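Trandier 300 Anti-Static Bench Mat
Item no. 1680-T
Color: gray

The Trandier 300 is a two-layer rubber mat for computer repair and assembly benches. The top layer resists solder splashes and most cleaning fluids. The bottom layer is conductive and connects to ground through the snap in either front corner.

Size: 115 x 60 cm
Thickness: 2 mm
Top layer heat limit: 232 °C, brief contact
Supplied with: ground cord, two snaps, wrist strap

Unroll the mat and leave it flat overnight before fitting the snaps. Clean with mild soap and water. Do not use wax or silicone polish. 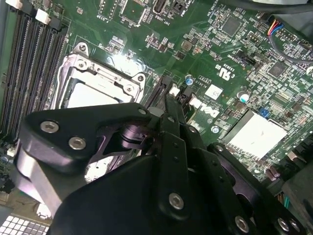
The wrist strap plugs into the same snap as the ground cord. Replacement straps and cords are sold separately under the Nokura name.

Price: $300.00
Ships from our Miravum warehouse
Page updated 2023-10-16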